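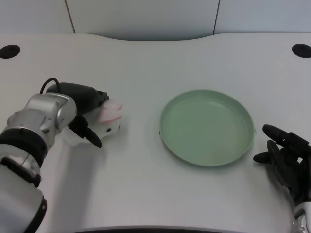
A pale green dish on a white table

Caring for your Morkard tableware: frequently asked questions

Can I put my dishes in the dishwasher?

Yes. All glazed Morkard plates, bowls and shallow dishes can go in a household dishwasher on a normal cycle. Leave a little space between pieces so they don't knock against each other. Pieces from the Skiltetmont line have an unglazed foot that stays damp longer than the rest, so let them air out before you stack them.

Can I use them in the microwave?

Yes, except for pieces with a metallic rim. The dish may get warmer than the food, depending on how thick the clay is at that point. Use a cloth when you take it out.

What about the oven?

Only the Prosser baking dishes are made for the oven. Put them in while the oven is still cold and let them heat up with it. Plates and serving dishes are not oven-safe, even at low settings. We get a few cracked plates sent back every month from people who were keeping dinner warm.

There are gray lines on my plates. Are they scratches?

Usually not. Most gray lines are traces of metal left on the glaze by knives and forks. Make a paste of baking soda and water, rub it in with a soft cloth and rinse. For older marks, a mild powder cleanser for cooktops works well. Don't use steel wool. If you can feel the line with a fingernail, the glaze itself is scratched and cleaning won't help.

How do I get rid of tea and coffee stains?

Fill the cup or bowl with warm water and a spoonful of baking soda and leave it overnight. Avoid chlorine bleach. It can dull matte glazes and it soaks into any bare clay on the foot.

My bowl has a network of fine lines under the surface. Is it safe to use?

Those lines are called crazing. They form when the glaze and the clay shrink at different rates. On our decorative vases this is intended. On tableware it is a fault, and you should stop using the piece for food and write to us with your order number.

The green looks different from the set I bought before. Why?

Glaze color varies from one firing to the next. Our greens shift more than the blues or whites – sometimes toward gray, sometimes toward yellow. If you are adding to an older set, look for the batch number stamped on the bottom and send it to us. We can't always match it, but we will tell you how close the current batch is. Batch 2103 was noticeably lighter than the ones before it, and we still have a small stock.

How should I stack shallow dishes?

Stack them by size, with no more than 13 in a pile. Put a paper towel or a piece of felt between matte pieces. Glossy ones can go directly on top of each other if the foot is smooth.

The foot is rough and scratches my table. What can I do?

Rub it with fine wet sandpaper for a minute or so, then rinse. You can also order felt pads from the spare parts page. Take the pads off before washing.

Can you repair a chipped dish?

We don't do repairs. A small chip on the foot is harmless once the edge has been sanded. A chip on the rim can be filled with Trustix ceramic filler, but the dish should then be kept for display only.

How long do I have to return something?

You have 34 days from delivery. Pieces must be unused. Seconds can be returned too, but we don't refund the postage on them.

Something arrived broken. What do I do?

Keep the packaging and send us a photo of the damage along with your order number. We normally answer within two working days. Please allow a little longer in May, when we close for kiln maintenance.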